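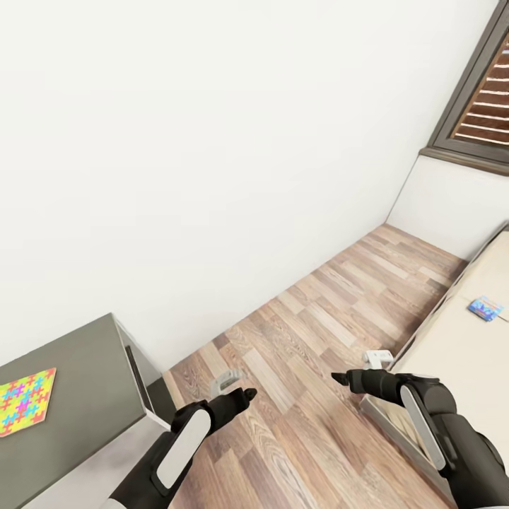

방이 울릴 때 흡음 스펀지부터 사서 벽에 붙이면 해결되나요?

대부분은 돈만 쓰고 끝납니다. 얇은 스펀지는 높은 소리를 조금 깎을 뿐이고, 말소리가 웅웅거리는 대역에는 별 효과가 없습니다. 커튼, 러그, 이불처럼 두껍고 넓은 천부터 써 본 다음에 판단하세요.

돈 안 들이고 방 울림 줄이기
수정일: 2023. 7. 24.
글: 사바스 트리안타필루

울림을 잡아 준다는 제품은 많은데 상품 설명을 읽어 보면 앞뒤가 안 맞는 것이 많습니다. 가장 흔한 것이 '방음'과 '흡음'을 섞어 쓰는 경우입니다. 방음은 소리가 벽을 넘어가지 못하게 하는 일이고, 흡음은 방 안에서 튕겨 다니는 소리를 줄이는 일입니다. 옆집 텔레비전 소리가 싫어서 스펀지를 붙이겠다는 분이라면 이 글은 도움이 안 됩니다. 스펀지도 도움이 안 됩니다.

여기서 다루는 것은 화상 통화나 녹음을 할 때 내 목소리가 욕실에서 말하는 것처럼 들리는 문제입니다.

준비물
휴대전화(녹음 앱이 있으면 됩니다)
두꺼운 이불이나 담요
러그 또는 접은 요
집게나 빨래 건조대

1단계. 먼저 녹음합니다

평소 말하는 자리에 앉아 손뼉을 한 번 치고, 같은 문장을 두 번 읽습니다. 휴대전화는 입에서 80cm 떨어진 곳에 둡니다. 거리를 재 두지 않으면 나중에 비교가 안 됩니다. 후기 중에는 전후 녹음을 올려 놓고 정작 마이크 위치가 다른 것이 꽤 있습니다. 마이크를 입에 가까이 대면 어느 방에서나 울림이 줄어든 것처럼 들립니다.

들을 때는 이어폰을 쓰세요. 손뼉 소리 뒤에 '따르르' 하는 떨림이 붙으면 마주 보는 단단한 면 사이에서 소리가 왕복하고 있는 것입니다.

2단계. 단단한 면을 찾습니다

넓고 매끈한 면일수록 의심하면 됩니다. 벽, 유리, 마루가 대표적입니다. 천장도 마찬가지인데 손대기가 어려우니 맨 나중으로 미룹니다.

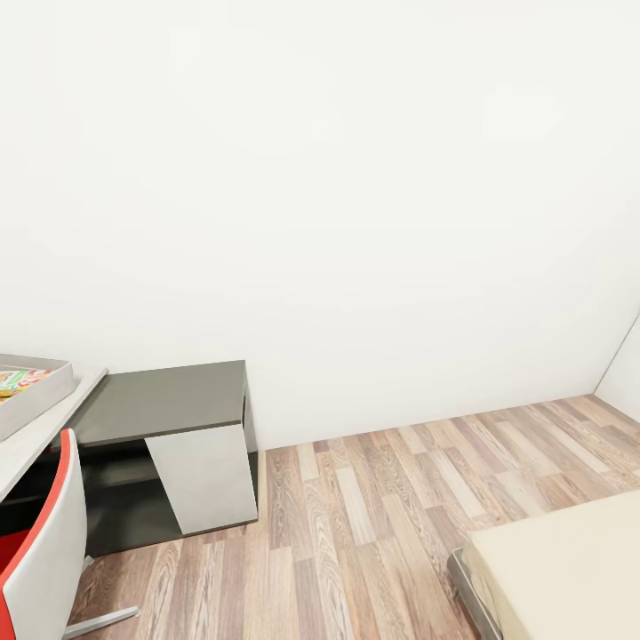
아무것도 걸려 있지 않은 흰 벽과 긴 널 무늬의 바닥

맨 벽이 있다고 해서 그 벽을 다 덮을 필요는 없습니다. 말하는 사람의 등 뒤와 얼굴 정면, 이 두 곳이 먼저입니다. 모서리에 세우는 이른바 '베이스 트랩'도 자주 권하는데, 손바닥만 한 스펀지 기둥으로 저음을 잡는다는 말은 믿지 않는 편이 낫습니다. 저음은 파장이 길어서 그만큼 두꺼운 재료가 필요합니다.

3단계. 바닥부터 덮습니다

러그를 의자 밑과 책상 앞까지 오게 깝니다. 얇은 면 러그 하나로는 차이가 잘 안 느껴질 수 있으니 밑에 펠트 패드나 접은 요를 넣습니다. 깔고 나서 1단계와 똑같은 조건으로 다시 녹음하세요. 여기서 충분하다고 느끼면 그만두어도 됩니다. 장비를 더 사라는 글은 많아도 그만 사라는 글은 드뭅니다.

4단계. 이불을 세웁니다

빨래 건조대에 이불을 반으로 접어 걸고 등 뒤에 둡니다. 벽에 딱 붙이지 말고 한 뼘쯤 띄우는 것이 좋습니다. 같은 천이라도 뒤에 공기층이 있으면 조금 더 낮은 소리까지 먹습니다. 보기 싫다는 점은 인정합니다. 통화할 때만 세웠다가 치우면 됩니다.

창문이 가까우면 커튼도 따져 봐야 합니다. 블라인드는 생각보다 하는 일이 적습니다. 슬랫 각도에 따라 소리가 조금 흩어지기는 해도 흡수하지는 않습니다. '방음 커튼'이라는 이름이 붙은 물건은 이름값을 빼고 무게만 보고 고르세요. 주름을 넉넉히 잡을 수 있을 만큼 폭이 넓은지도 확인합니다.

5단계. 침대를 이용합니다

침실에서 녹음한다면 매트리스가 이미 방에서 가장 큰 흡음재입니다. 그런데도 침대를 등지고 벽을 보며 말하는 분이 많습니다. 책상을 돌려서 목소리가 침대 쪽으로 나가게 해 보세요.

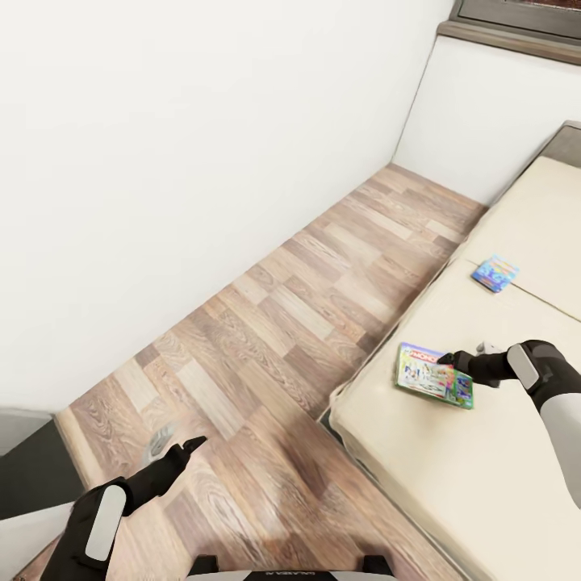
책상을 돌릴 수 없다면 노트북만 들고 자리를 바꿔서라도 한 번은 비교해 볼 만합니다. 제 경우에는 이 단계에서 생긴 차이가 패널을 붙였을 때보다 컸습니다. 물론 방마다 다르니 제 말도 그대로 믿지 말고 녹음으로 확인하시기 바랍니다.

그래도 패널을 사겠다면

브레토스 패널을 써 봤습니다. 두께가 4cm인 제품이고, 쓸 만했지만 광고처럼 '스튜디오가 되는' 일은 없었습니다. 상품 페이지에는 후기가 2,868개 달려 있었는데, 읽어 본 것은 거의 배송이 빠르다거나 색이 예쁘다는 이야기였습니다. 소리에 대한 평가가 없는 후기는 건너뛰세요.

요두라라는 얇은 접착식 제품은 권하지 않습니다. 뗄 때 벽지가 같이 일어났고, 녹음을 번갈아 틀어도 붙이기 전과 구별하지 못했습니다. 세 들어 사는 집이라면 접착식은 어느 회사 것이든 눈에 안 띄는 구석에 먼저 붙여 보고, 며칠 뒤에 떼어 본 다음 결정하세요.

자주 받는 질문

계란판은 어떤가요?
소리를 조금 흩뜨리는 정도이고, 종이라서 불이 잘 붙습니다. 붙이지 마세요.

책장은 도움이 되나요?
책이 들쭉날쭉 꽂혀 있으면 떨림이 줄어듭니다. 다만 그것 때문에 책장을 새로 살 정도는 아닙니다.

앱의 잡음 제거 기능으로 안 되나요?
선풍기 같은 일정한 소음에는 잘 듣습니다. 울림까지 지워 준다는 앱은 말끝을 같이 잘라 먹는 경우가 있으니, 결제하기 전에 1단계에서 만든 녹음 파일을 넣어 보고 받침이 제대로 들리는지 확인하세요.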